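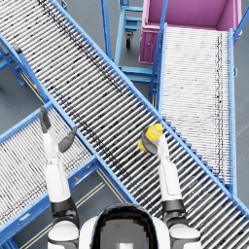
Juin, tôt le matin. Repris les bois de Rirnora là où je les avais laissés, c'est-à-dire au repérage. Le livre compte quatre gravures en hors-texte, toutes en couleurs, et la première n'est toujours pas calée : le bleu monte trop haut sur le gris et laisse un filet sombre le long du contour gauche. Avant de toucher au bois, j'ai revu la répartition des valeurs. Le gris reste en fond, sans texture, comme un sol d'entrepôt ; le bleu vient en longues barres parallèles, à la manière des rails de convoyeurs qui se croisent, et le jaune vif n'apparaît qu'une fois, petit cylindre pris dans la pince presque noire. La proportion me convient. Un jaune de cette intensité supporte très peu de surface, et le noir qui le touche des deux côtés le tient mieux que n'importe quel cerne. J'ai donc supprimé la seconde tache jaune prévue en bas de planche.

Conséquence pratique : le bois du jaune peut être réduit à une pièce rapportée. Je l'ai sciée dans une chute de poirier, fil parallèle au grand côté, et montée à hauteur typographique sur du contreplaqué de bouleau. Il manquait un rien d'épaisseur. Deux feuilles de papier de soie en habillage, puis une troisième, retirée ensuite parce que le bord marquait au verso.

Encrage. Le gris est un mélange de blanc opaque et de noir, avec une pointe de terre d'ombre pour l'empêcher de virer au violet sous le bleu. Trop de blanc hier : l'encre restait en surface et tirait sur la feuille au décollement. J'ai remplacé une partie du blanc par de la base transparente. Le film est plus mince, le grain du papier reparaît un peu, ce que je préfère. Le rouleau dur donne un aplat plus régulier que le rouleau souple sur ce bois-là, qui a un nœud refermé dans l'angle inférieur droit. Avec le souple, le creux autour du nœud prend l'encre et imprime une auréole.

Papier : le Skinon, toujours, dans le grammage fort. La nouvelle livraison est plus collée que la précédente. Feuille humectée à l'éponge, empilée entre buvards sous plastique, laissée toute la nuit ; ce matin les marges étaient encore raides et le centre correct. Il faudra mouiller une feuille sur deux et laisser l'humidité s'égaliser dans la pile. Mesuré l'allongement dans le sens travers avec la réglette : sensible, assez pour expliquer une partie du filet sombre. L'autre partie vient des taquets, que j'avais collés sur un carton qui se comprime. Refait les taquets en laiton.

Presse. La Bisht a du jeu dans la vis de gauche. On le sent à la main avant de le voir sur l'épreuve : la foulée est plus marquée du côté du volant, et les fines tailles horizontales se bouchent. J'ai resserré d'un quart de tour, tiré, desserré un peu, tiré de nouveau. La pression s'équilibre à peu près. Les langes sont à laver, celui du dessus surtout, qui a durci au centre. J'ai repoussé le lavage à la fin du tirage du gris, ce qui n'est pas raisonnable, mais un lange propre change d'épaisseur et je devrais tout reprendre.

Temps de passage, de l'encrage au séchoir, pour une série d'essai complète : quelque 45 minutes, nettoyage des marges compris. C'est long. La moitié se perd à essuyer les bords du bois au chiffon, opération que je pourrais éviter en creusant davantage les fonds. Repris la gouge large et descendu les blancs sur tout le pourtour. Au passage, un éclat dans une barre bleue, près de l'angle supérieur. Recollé à la colle d'os, serré sous un poids, à vérifier demain au toucher.

Après-midi. Question du colophon. L'atelier de Rokville compose les textes et demande la justification définitive avant de fondre les lignes. J'ai maintenu 100 exemplaires, numérotés au crayon, plus les épreuves d'artiste, dont le nombre ne figurera pas dans la justification mais sera noté dans mon registre. Ils proposent de mentionner la nature des bois. D'accord pour « bois de fil », refusé l'énumération des essences, qui ferait catalogue de menuiserie. La page de titre est trop chargée : le sous-titre peut passer au verso, dans un corps inférieur, sans italique.

Pour la notice bibliographique, j'ai fixé l'ordre suivant et m'y tiendrai pour les livres antérieurs : titre, lieu, éditeur, année, format, technique, tirage. Les catalogues d'exposition iront dans une section à part. Plusieurs de mes anciennes fiches confondent l'année d'achevé d'imprimer et celle de mise en vente. Corrigé celles que j'avais sous la main ; les autres sont dans le carton du haut.

Fin de journée. Tiré le gris puis le bleu sur feuille humide, sans attendre. Le filet sombre est réduit à presque rien sur le bord gauche, mais il s'est déplacé vers le bas, où il ne gêne pas encore. Les barres bleues ont des bords nets, sauf celle que j'ai recollée, laissée non encrée pour cette épreuve. Le jaune attendra que le bleu soit sec au doigt ; posé trop tôt, il prend une teinte verte sur le contour.

À faire : commander de la base transparente, affûter la gouge étroite (le tranchant accroche à droite), passer la vis de gauche à l'huile, couper les buvards au nouveau format. Envoyer à Rokville la page de titre corrigée avec une épreuve du gris seul, pour qu'ils règlent le noir du texte dessus.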